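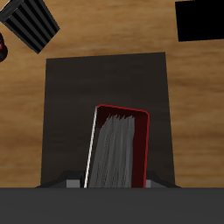
May, second week of the gripper comparison. The laboratory resumed the simulated trials this morning at 8:40 with the Duddale parallel gripper, after yesterday's session with the Forirance unit was closed without open items. The purpose of the day was to establish whether the narrower Duddale fingers can be used on thin, upright goods without a change to the approach angle. The view from the wrist camera was kept as the reference for all runs. The red-rimmed item on the dark board was selected as the principal test object, and it was the tilt of that item to the left, between the two fingers, that occupied most of the morning's discussion. A lean of this kind places the contact blocks at different heights on the two sides, and our present controller settings assume an upright face.

The Wijesinghe controller was run in its default mode until noon. Of the 300 approaches scheduled for the Duddale gripper, all were completed, bringing the total recorded for the comparison to 3,530. The log files were copied to the Ostotport server before the break. The copy was slow, and the matter has been raised again with the network office.

It is noted that the wrist view has a limitation we had not given sufficient weight. The dark bar of the gripper body hides the lower part of whatever is being approached, and the base of the object cannot be judged from this camera alone. The Forirance mount sits higher and did not raise the same question. Two options were considered: moving the camera forward on the model, or adding a fixed side camera. The second is preferred, as it leaves the existing wrist data comparable. A request for the additional view has been entered under item 3 of the work plan.

In the afternoon the closing force was reduced by 2 steps and the friction values for the contact blocks were checked against the supplier's sheet. One value had been entered in the wrong unit – an error of our own, carried over from the April template. The template has been corrected. The morning's runs will be marked accordingly and kept apart from the comparison table until they have been repeated.

No view is recorded at this stage as to which gripper is to be recommended. The Duddale is the easier of the two to place between closely set items. The Forirance has the better camera position, and its documentation is more complete.

Work stopped at 5:15. Tomorrow: repeat the Duddale runs with the corrected friction value, confirm the side camera position, and return the loan form for the second Wijesinghe license.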